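4.2 Changes in the work of the packing staff

Before the change, the packing hall at Grodholm ran on manual lines only. Staff picked small parts from trays, checked them and set them in boxes. Two of the lines have since been handed over to robot arms, and part of the staff moved to a new task: performing the same hand movements with hand-held grippers so that the arms can be trained on them. By July the group had recorded 2,649 usable demonstrations.

The people we interviewed did not agree on whether this was a better job. Sarita Mathur, who had packed for eleven years, said her back hurt less but her wrists hurt more, as the gripper is heavier than anything she used to lift. Lalit Bisht liked setting his own pace. On the old line the target was 800 boxes a shift, and the supervisor read the figures out at the end of it. Recording has no such target, though Bisht said he still kept a tally in his head.

Some of those recording also wear a camera on the head, as in Figure 3. Three of them told us that they talked less while wearing it. 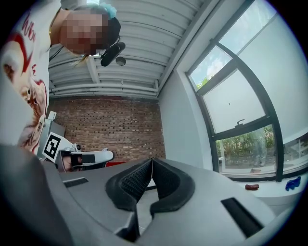
Figure 3. A worker with a head-mounted camera; a second hand-held gripper is raised at left.

Pay was a sore point. The line bonus was tied to boxes packed, and those who moved lost it. Manju Chaudhary had asked twice for a matching bonus and was told that the question would be taken up with the next contract. At the time of our last visit it was still open.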